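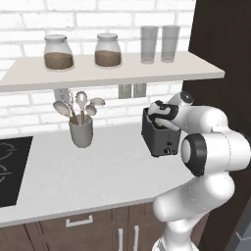

# Jillo Lead Routing Module

Jillo is the lead routing component of the Braltero sales operations suite. It accepts inbound contact records from web forms, list imports and partner feeds, scores them against rules set by the account administrator, and assigns each record to a sales queue. It can be licensed with the full suite or run alone against an existing CRM.

## What it does

Records arrive through a form endpoint or a scheduled file import. Jillo checks each record for duplicates by email address, then by phone number, then by company name and postal code. A duplicate is merged into the existing contact and the merge is written to the audit log. New records go to scoring.

Scoring rules are entered in a table, one rule per row. Each row has a field, an operator, a value and a point score, which may be negative. Rules run top to bottom and the points are added. Scripts are not supported in the rule table.

Assignment follows scoring. Three modes are available:

- **Rotation.** Records go to each rep in the queue in turn. Reps marked absent are skipped.
- **Territory.** Records are matched on postal code or state. Unmatched records go to the fallback queue.
- **Owner match.** Records from a company that already has an account owner go to that owner.

Modes can be chained. The usual order is owner match, territory, rotation.

## Specifications

| Item | Standard | Extended |
|---|---|---|
| Scoring rules per account | 197 | 2000 |
| Records per import file | 1000 | 2000 |
| Sandbox accounts | 2 | 2 |
| Import formats | CSV | CSV, JSON |
| Audit log export | CSV | CSV, JSON |
| Chained assignment modes | Yes | Yes |

Files over the record limit are rejected whole. Split them before upload. Column headers must match the field names in the account schema, including case.

## Requirements

- An administrator login with the Routing permission
- A verified sending domain, if rep notifications are turned on
- The Subramaniam connector, for two-way sync with a third-party CRM

The connector is sold separately and is installed from the Integrations tab. Without it, Jillo can export assignments but can't read owner changes made on the CRM side. Owner match will then use the last imported values.

## Changes in the February release

Fallback queues can now have their own notification template. The duplicate check ignores punctuation in phone numbers. Rules that refer to a deleted field are disabled and flagged in the table; earlier versions treated them as zero points.

Accounts that relied on the old zero-point behavior should review the rule table before updating.

## Setup and training

Remote setup is included with the Extended license and covers schema mapping, one import test and one chained assignment test in the sandbox. Standard customers can order it as a separate line item. Rep training is handled by the Hullevdale office under Iddrisu Ankrah. Session requests go through the account portal under Services > Training.

## Ordering

Licenses are issued per account, with no charge per rep. Moving from Standard to Extended keeps all rules and queues in place. Moving down requires the rule count to be within the Standard limit first.

Related items: Braltero Campaign Calendar, Subramaniam connector, Jillo sandbox refresh.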